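4.3 Setting up the vegetable display

Read this section before you open the cartons. The display is made from the Steltholm crates and the vegetables. The crates are of light wood with slats, and they are stacked against a wall. Please do not build the stack in the middle of the floor.

Before you start

Choose a wall which is straight and free of pipes. The floor must be level. Keep 200 cm free in front of the crates, so that a customer can bend down and put the basket on the floor.

Steps

1. Wipe every crate with a dry cloth. Check the slats with your hand, with glove. If a slat is loose or has a sharp splinter, put this crate aside and take another one.

2. Place the lower crates first, with the back side touching the wall. Push each one from both ends at the same time.

3. Place the upper crates. The openings must look to the front. Shake the stack gently – if it moves, take it down and begin again from step 2.

4. Put the leafy vegetables and the round cabbages in a lower crate. Turn the leaves to the front.

5. Put the napa cabbages in the large crate. They should lie on the side and never stand on the stalk, or they will fall over when the next one is taken.

6. Place the squashes on top, the striped green one next to the orange one. The stem shows up.

7. Put the long red vegetables in the uppermost crate as one bundle, with the green stems together.

Caution: Do not climb on the crates and do not sit on them. One crate must not carry more than 23 kg.

Note: The Monti crates from the older set have a different height. Do not mix them with the Steltholm crates in one stack.

Filling the basket

8. Set the blue shopping basket on the floor near the crates, not directly under the squashes.

9. Take the heavy pieces first. Hold a napa cabbage around the middle and lower it into the basket slowly – a cabbage which is dropped will lose its outer leaves.

10. When the basket is full, carry it with two hands to the counter. Refill the crates in the same order as in steps 4 to 7.

For missing crates or slats, write to Manikandan Kurian at the Feltham store and give part number 243. 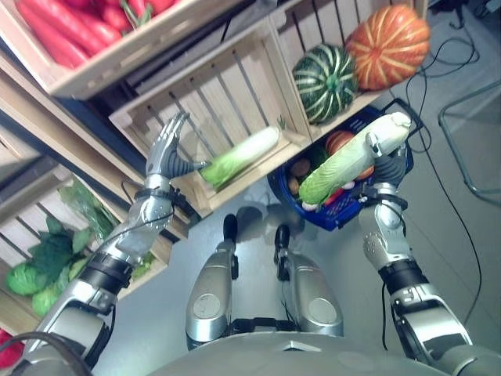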